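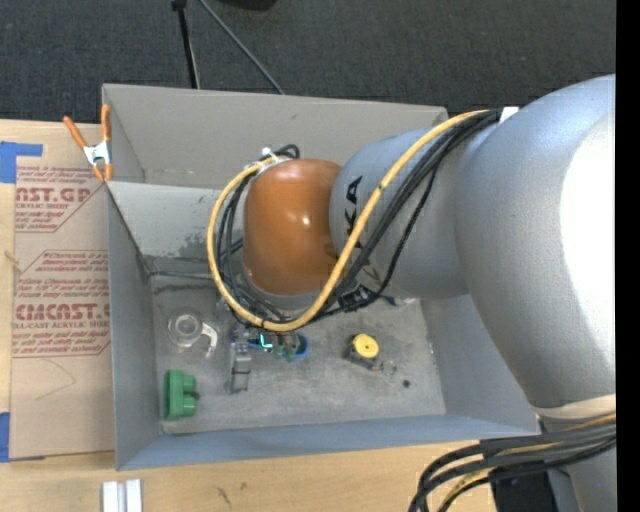

Should small items go into the box before or after the flaps are folded back?

Fold the flaps back first. All four should be open and angled outward before anything is put in, so that you can reach every corner without catching your sleeve or the item on an edge.

Section 4. Setting up and loading the mixed-item box

This section covers the open box used for small household goods in the Paddale packing set. It applies to the standard box and to the shallow Skelach box. For sealed cartons, see Section 5.

4.1 Before you start

You will need a flat table, the box, one roll of tape, and the item sheet for the order. The table should be clear enough for the flaps to open fully on every side.

Note: Boxes from the Flurkport store are delivered flat in bundles of 16. Keep unused boxes flat and dry. A box that has been stored on its edge may not sit square.

4.2 Setting up the box

1. Open the flat box and push opposite corners together until the sides stand upright.
2. Turn the box over. Close the short bottom flaps, then the long ones.
3. Tape the center seam. Let the tape run 60 mm up each end wall.
4. Turn the box right side up and set it on the table.
5. Fold the four top flaps outward. Crease each one firmly along its score line.
6. Press down on the floor of the box with an open hand. If the seam gives, add a second strip of tape underneath.

Note: Smudges and scuffs on the floor of a reused box do not matter for plain goods. Do not use a marked box for linens or paper.

Caution: Do not cut the flaps off to make loading easier. They are needed to close the box, and cut edges are sharp.

4.3 Loading small items

1. Check each item against the item sheet.
2. Place cups and other round items first. Lay a cup on its side with the rim facing a wall of the box.
3. Put small plastic parts, such as hooks and clips, in a bag if they belong to a set. Single parts may be laid directly on the floor of the box.
4. Leave a finger's width between a cup and any hard item.
5. Fill the gaps with crumpled paper when everything on the sheet is in.

Caution: Treat every clear cup as glass until you have checked it. Clear plastic and glass are easy to confuse, and the item sheet does not always say which was ordered.

Caution: The standard box holds up to 1000 g of small items when packed in a single layer. Do not add a second layer.

4.4 Taking items out

Lift items straight up. Do not drag them across the floor of the box, and do not tip the box to empty it. Take hooks and clips out before cups.

4.5 Replacement parts

Order replacement boxes under part number 1903 from the Park counter or the Flurkport store. Tape is ordered separately.

Paddale Packing Guide, revised December 2019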